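Two-arm cell for kitting: buy, lease, or keep paying people to do it? (budget thread)

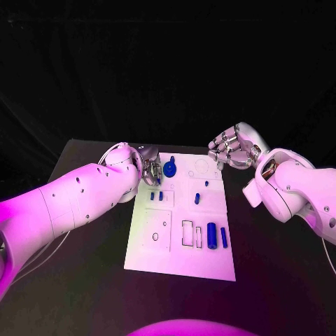

Last edited by pegboard_pete in July. Edit: added the lease number, fixed my math

Putting next year's equipment request together and I'd like strangers to poke holes in it before my boss does.

We're a small shop. We kit parts, meaning somebody puts little parts onto a board with outlines printed on it, and then the board goes to the next bench. The outlines are there so the person at the next bench can tell at a glance what's missing. We've done it by hand for as long as I've worked here, and by hand is fine until two people are out with the same cold.

The job in the photo is close to ours. White board, black outlines, blue pegs and cylinders, a hand on each side. I have two quotes for something along those lines. Bronditz will sell us a two-arm setup with jointed hands. Prunville will lease us a simpler one, two arms with plain two-finger grippers, at 2671 a month with service included. The Bronditz purchase price I'm not posting because I'd like to keep eating lunch today, but spread over four years it lands a bit above the lease, before service.

We run 403 boards in a good week. Go ahead.

---

marginal_gains
403 boards a week is one person with a podcast. I'm not being mean, I ran the same numbers at my place and got the same answer. What does the person cost you, and what are they doing with the rest of their week?

---

pegboard_pete
The person is me and one other guy, and the rest of our week is everything else in the building. So the cost is "whatever didn't get done," which accounting has no column for.

---

torque_of_the_town
Skip the hands. You don't need fingers to move a peg. Two-finger grippers with decent pads will pick up a blue cylinder all day, and when one breaks you replace a pad. Jointed fingers are lovely until you order spares.

I'd take the Prunville lease and put the difference toward fixtures.

---

sallow_harbor
Disagree with torque, at least halfway. Look at the spread of sizes on that board. There's a little peg pinched in the left fingertips, a disc with a knob on top, a thin rod lying down and a big cylinder standing up. With pads you'll end up cutting a special pair for the rod, then another for the small pegs, then you're buying a tool changer, and the tool changer wants its own line in the budget and a place to park.

I've been down this road. We saved a pile on grippers and then spent it on grippers.

---

torque_of_the_town
Or lay the rod in a slot so it's always in the same spot. Fixtures are cheap. My last one cost 100 and a Saturday's worth of swearing.

---

sallow_harbor
Your swearing should be on the books too.

---

quietly_deburring
Questions for the OP before anybody spends anything:

How many board layouts do you have? One layout is a fixture problem. If it changes every couple of weeks, whoever teaches the new layout is your real cost, and it's probably you.

Do the parts arrive loose in a bin or lined up in trays? Vendors love a demo where the parts are already sitting politely on the table.

Who's on the hook when a peg is missing? A machine that places nearly everything still needs somebody to look at the board, and looking at the board is half of what you do now.

---

pegboard_pete
Eleven layouts, of which four are most of the volume. Parts come loose in bins. When a peg is missing, I'm on the hook, same as for everything else.

I will admit I had not put any hours in the sheet for teaching layouts. I had a line called "setup" with a one in it. I don't remember what unit the one was.

---

marginal_gains
One fiscal year, most likely.

---

cable_goblin
Please budget for cables. I know it sounds petty. See the white ones trailing off both arms onto the table? Ours looked like that too, and within a month somebody had set a tote on one. We ended up getting overhead cable supports from Cruickshank, plus covers for the wrist joints. It came to 1045 with shipping, none of it in the original request, so I got to go back upstairs and explain what a cable is.

Also, that right wrist has an open section with red and orange wiring in it. Fine on a bench. If your floor has dust or chips, ask Bronditz what a closed cover costs and whether it's a standard part or a favor.

---

torque_of_the_town
Goblin is right about the cables and I hate that.

---

lumens_for_less
Lighting! Nobody's mentioned lighting. Everything in that picture is pink. I couldn't tell you what our vision software would make of it, but I can tell you what I paid to have ours retuned when the landlord changed the overhead tubes. Get a quote for a hood or a fixed light and put it in the first request. A second request for "a lamp" goes over very badly.

The black cloth behind the table I fully support. Cheapest thing in the whole cell and it never needs firmware.

---

pegboard_pete
Running list so far, on top of the lease or the purchase:

Cable supports and wrist covers
Fixed light
Fixtures for the four big layouts
Part trays or some kind of feeder, no number yet
Hours to teach layouts, in actual hours this time
Spare fingers or spare pads, depending who wins

---

quietly_deburring
Get the feeder number before you do anything else. Loose bins are where these projects go to sulk. Planoseo has a trial program for tray feeders. They'll lend you one for a few weeks if you pay freight both ways. We tried it with the people still doing the placing by hand and got enough time back that the robot request slid a year.

---

sallow_harbor
So your advice in the robot budget thread is trays.

---

quietly_deburring
My advice in every thread is trays.

---

marginal_gains
I'd still like to see the sheet with the feeder alone, then feeder plus lease, then feeder plus purchase. If the first column wins, you've got your answer and it fits on a shelf.

And read the lease for the exit terms. The monthly number is the friendly one. Ask what it costs to hand it back in month seven.

---

pegboard_pete
Asked Prunville. The exit is three months' payments plus crating. They were very cheerful about it.

Freight quote from Planoseo is in my inbox and it's less than I feared, so I'm going to do the trial with the four main layouts and hold the arm request until the numbers are in. Bronditz says their price is good through the end of the quarter, same as they said last quarter.

---

torque_of_the_town
When you do buy, get the pads.

---

sallow_harbor
Get the fingers.

---

cable_goblin
Either way, keep the totes off the table.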